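Festival Jirkeo : la sélection est tombée, « Favemov » en ouverture

2 avril 2024

C'est fait. Les organisateurs de Jirkeo ont publié leur programme ce matin, avec deux heures de retard et un site qui ramait sérieusement. Le festival de cinéma aura bien lieu en août, dans la vieille halle aux grains et sous le chapiteau du quai, comme l'an dernier. Pour le film d'ouverture, le bruit courait depuis plusieurs semaines : ce sera « Favemov », comédie dramatique de 128 minutes sur une fratrie qui hérite d'un cinéma de province fermé et n'arrive pas à décider quoi en faire.

Tourné en deux hivers, en noir et blanc pour les scènes du passé, en couleur pour le reste. Le film avait été annoncé puis retiré d'un autre festival à l'automne, montage pas terminé. La version montrée en août sera la définitive, promet la production, qui ne veut pas parler de sortie en salles pour le moment. On parle de la fin de l'année. À confirmer.

Une compétition plus serrée

Moins de films en compétition que l'année passée, et c'est voulu. Le comité a reçu 1686 candidatures, longs et courts confondus, un record pour le festival. Beaucoup de premiers films, beaucoup de récits familiaux, pas mal de documentaires sur le monde agricole. Côté genres, le polar revient en force après deux éditions où on n'en voyait presque plus.

Parmi les titres attendus, « Jelton », huis clos dans un phare pendant une grève des gardiens. Pas un mot ou presque durant la première demi-heure, parait-il, et une bande son enregistrée sur place. Le film passera le deuxième soir, à la halle, séance unique. Il faudra réserver tôt.

Autre curiosité, « Matsuda », portrait d'une fabricante de marionnettes qui refuse de vendre son atelier. Annoncé comme un documentaire, mais les auteurs ont rejoué certaines scènes et l'assument. Le festival l'a donc mis en compétition fiction. Ça va discuter dans les files d'attente.

Les courts métrages auront droit à trois programmes au lieu de deux, toujours le matin, toujours à tarif réduit. Bonne nouvelle pour ceux qui s'étaient plaint des séances de minuit.

La halle en travaux, mais prête à temps

Le point qui inquiétait, c'était la grande salle. Changement d'écran, nouveaux fauteuils, cabine de projection à refaire. La jauge totale du festival, toutes salles réunies, passe à 2447 places – un peu plus qu'avant, grâce aux gradins rallongés sous le chapiteau. La climatisation, elle, attendra. Prévoir un éventail pour les séances de l'après-midi.

Le chapiteau garde ses projections gratuites en soirée, avec reprise des films les plus demandés. Pas de réservation, premiers arrivés premiers assis. En cas d'orage, repli à la halle dans la limite des places restantes.

Sous-titres français pour tous les films étrangers, et sous-titrage sourds et malentendants sur toute la compétition. C'était une demande ancienne du public, la direction dit avoir trouvé le budget en rognant sur la soirée de clôture. Le buffet sera donc plus modeste, le concert est maintenu.

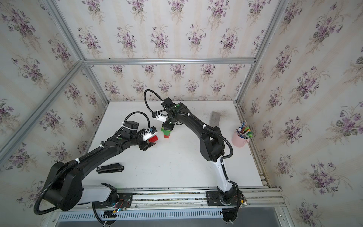 Billetterie et infos pratiques

Les pass sont en vente dès maintenant sur le site du festival et au guichet de la halle, l'après-midi seulement. Les billets à l'unité arriveront en juin, une fois la grille horaire bouclée. Pass semaine, pass week-end, et un pass courts métrages qui n'existait pas avant. Tarif réduit pour les étudiants et les demandeurs d'emploi, sur présentation d'un justificatif.

Pour la séance d'ouverture, attention – le pass ne suffit pas, il faut aussi retirer une contremarque au guichet, au plus tard la veille. L'an dernier plusieurs spectateurs étaient restés dehors à cause de ça.

Le jury n'est pas encore complet, annonce prévue le mois prochain. Même chose pour la rétrospective, dont on sait juste qu'elle sera consacré au film musical. Le programme en PDF est en ligne, la version papier sera dispo dans les commerces du centre courant juin.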